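Introduction to Table Service
Notes for Session 4: Dividing the table before you lay it
Prepared by Duyên Quách, with corrections from Yen-ting Siu

Please read these notes before you come to the practice room. We start at 9.15 and the first twenty minutes are for measuring, so bring a soft measuring tape and a pencil. Aprons are in the tall cupboard.

4.1 What we did last time

In Session 3 you laid a table by eye. Most groups finished quickly and the result looked quite good from the chair. When we stood at the short end and looked along the table, the plates made a wavy line. Châu Đặng's group had the straightest row, and they were also the slowest. Today you will lay the same table again, but first you divide it.

4.2 Words you need

Cover: the space which belongs to one guest. It includes the plate, the cutlery, the glass and the napkin.

Cell: in this course, one box of the tape grid. A cell can be smaller or larger than a cover. Please do not mix the two words in your written work - last year many students did, and it was difficult to mark.

Base line: the tape line nearest to you when you stand at the working side.

Far line: the next line across, on the other side of the plates.

Middle line: the line from the near edge to the far edge which cuts the table into a left half and a right half.

Rest row: the strip between the base line and the near edge. Bowls and other pieces wait there until you need them.

4.3 Measuring

Our small practice tables are 1,074 mm long and 783 mm deep. This is narrow for three guests on one side, and in a real dining room you would not seat them like this. We use it for a tasting display, where three plates stand in one row and people serve themselves from the front.

The large Nullach plate is 286 mm across. If you give each plate 300 mm, three plates need 900 mm, and 174 mm is left over. Divide this into two, so you have 87 mm free at each end. Write these numbers on your sheet before you cut any tape.

Find the middle of the long edge and make a small pencil mark. Do the same on the opposite edge. Now join the two marks. Always measure from the middle to the ends. When students measure from the left end, every small mistake is carried to the right, and the last plate stands too near to the corner.

For the smaller Sarnano plates you keep the same centres. The plate changes, the centre does not change. The gaps will be wider and this is correct.

4.4 Putting the tape

Wipe the table and let it dry. Use low-tack tape only, in a colour which is easy to see against the table top.

First put the middle line. Then put the two lines across, the far line before the base line, so that your sleeve does not touch tape which is already down. The other lines come last.

Hold the roll low and pull slowly. Lay the tape down without stretching it. A stretched tape goes back to its length after some minutes, and then you find a small gap where there was no gap before. If a piece is too short, begin the next piece on top of it with an overlap the width of a thumb. Do not tear the overlap with your fingers, use the scissors.

Not every line must be at a right angle. On some of the tables in the Trương room the side lines open outwards towards the working side. This suits a person who stands in the middle and reaches to left and right, and Trí Lý will show the method in the second hour. For the assessed task you may choose straight or open lines, but you must write which one you chose.

4.5 Placing the plates

Carry each plate by the rim, with the thumb flat and not on the eating surface. Lower the side which is farther from you first, then the near side. Do not slide it. A plate that slides can lift the tape, and the foot of an unglazed plate can scratch the table.

Begin with the centre plate and put the outer plates after it. When all three are down, go back to the centre and check it again. Take your hand away fully before you judge the position. As long as somebody is still holding the rim, the plate is not placed.

Check from two positions:
- from the working side, standing straight, looking down;
- from the short end, with your eyes near the height of the table.

The rest row is only for waiting. Keep bowls apart, one towards each side, so the place in front of the centre plate is free for your hands.

4.6 Colour

The Rusance set has soft colours, and students often ask which plate should be in the middle. I prefer the lightest one. The eye goes there first, and the two coloured plates then look like a pair even when they are different. Thoa Khương teaches it in the opposite way, with the strongest colour in the centre. Both are accepted in the assessment if you can explain your choice in one or two sentences.

4.7 Homework

Draw your own table at home from above, with its measurements. Divide it for three plates. Mark the middle line, the base line, the far line and the rest row. Bring the drawing to Session 5, folded, with your name on the outside.

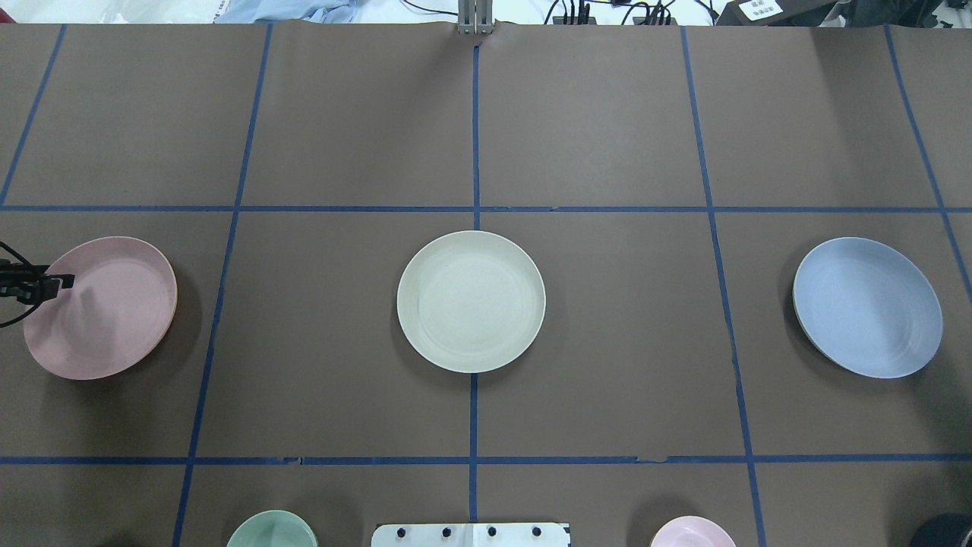 The last point for your drawing is how the row stands in relation to the lines, and this needs more care than the colour. The row you copy should have pink on the left, cream-white in the centre and pale blue on the right, all between the far line and the base line. Look where the cream-white plate stands: it is just to the left of the middle tape, and its top edge comes close to the far line. In your drawing, show this plate twice, once in that position and once where you would put it according to 4.3, with a small arrow between the two. The outer plates are both a little tilted, so draw them as if they were flat. You can also mark the places along the base line where the tape is torn or has a small gap, and write next to them how you would repair it. Leave the mint-green bowl and the light pink one at the near edge, left and right, and draw only the part of each which you can see.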